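Grostenau asks for a bridge loan, and the winter has barely started

December 12, 2021

So it's official. Grostenau has gone to its lenders for emergency money, and if you've been following the price of heating gas this fall you probably saw it coming before the finance ministry did. I certainly heard enough grumbling at the market in October to know something was off.

The request went in late on Friday, after what I'm told was a very long meeting. The government wants a bridge loan to cover fuel and grain payments through the end of winter. It hasn't said how much. What it has said is that it will use the money for imports only, and that public salaries are safe – for now, anyway, and I'd underline "for now" if I were on one of those salaries.

The trouble is pretty simple to describe, even if it's miserable to live with. Grostenau buys nearly all its gas from abroad and pays in foreign currency. Gas got expensive, then shipping got expensive, then wheat did too, and the central bank kept dipping into its reserves to hold the currency steady. The bank's last bulletin put the reserves at 204 million, down for the third month in a row. I called two people who used to work there and both of them said the same thing, which is that you don't want to go into January with a number like that.

Elvira Castaño was one of them. She ran the bank's foreign payments desk for years and now teaches, and she was in a talkative mood (lucky me). "They could have asked in the summer and gotten better terms," she told me. "They waited because asking looks bad. Now they have to ask and it looks worse." She thinks the lenders will say yes but will want the fuel subsidy cut back, and she doesn't see how the cabinet sells that to anybody in the cold months.

The subsidy is the big one. Right now households pay about 2 thirds of what the gas costs and the state picks up the rest. I looked at my own bill last night and did the math on the back of the envelope, then wished I hadn't! The ministry says no decision has been made. A spokesperson there told me to wait for the draft budget, then told me the draft budget was late.

Businesses are a bit split on all this. El Khatib, the grain importer with the big silos out by the rail yard, wants the loan yesterday. The company says its suppliers have started asking for payment up front, and that it has had a shipment sitting in port while the bank found the currency to pay for it. The ship did get unloaded in the end, but the company was charged for every extra day, and guess where that goes. Straight into the price of flour.

Flotosgate, the freight company, is less keen. Its people worry that the lenders will push for a weaker currency, and since they lease their trucks in foreign money that would hit them right away. I understand the worry, though I couldn't get anyone there to tell me what they'd do instead. Cellness, which makes bath and bedroom textiles and sells most of them abroad, would come out ahead if the currency dropped, at least until its cotton bill arrives. Exporters always look cheerful in these stories and then you ask about raw materials and the smile goes away a little.

Princess Pascual, who sits on the opposition side of the finance panel in parliament, wants the whole request published before anyone signs anything. She told me she had seen a two-page summary and no tables. "I'd like to read what I'm voting on," she said. The government has the numbers to pass it without her, but a couple of its own members have been making unhappy noises too, mostly the ones from the north, where winters are longer and the gas bills are bigger.

I asked around about what happens if the answer is no. Nobody wanted to be quoted on that. The central bank could limit how much foreign currency importers can buy, and there's talk of putting fuel and medicine first in line and making everyone else wait. Furniture, car parts, phones and so on would go to the back. One shopkeeper on my street has already put in a bigger order than usual, just in case – and if every shopkeeper does that, well, there goes another chunk of the reserves.

The lenders are expected to send a team over for talks, though no date has been given. Parliament is due to take up the request once the draft budget lands. Fuel prices stay frozen until the end of the month under the current order, and the ministry wouldn't say whether the order will be renewed. I'll be calling again on that one, and I'll post the answer when I get it. 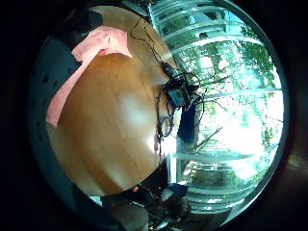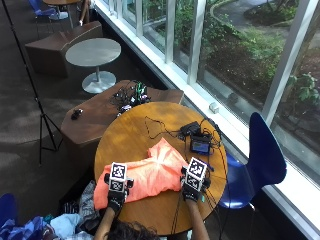
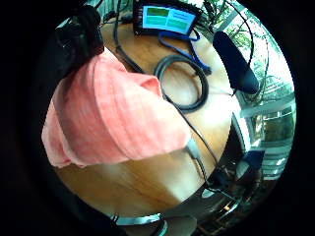

Pink-toned cloth on a wooden tabletop, three views.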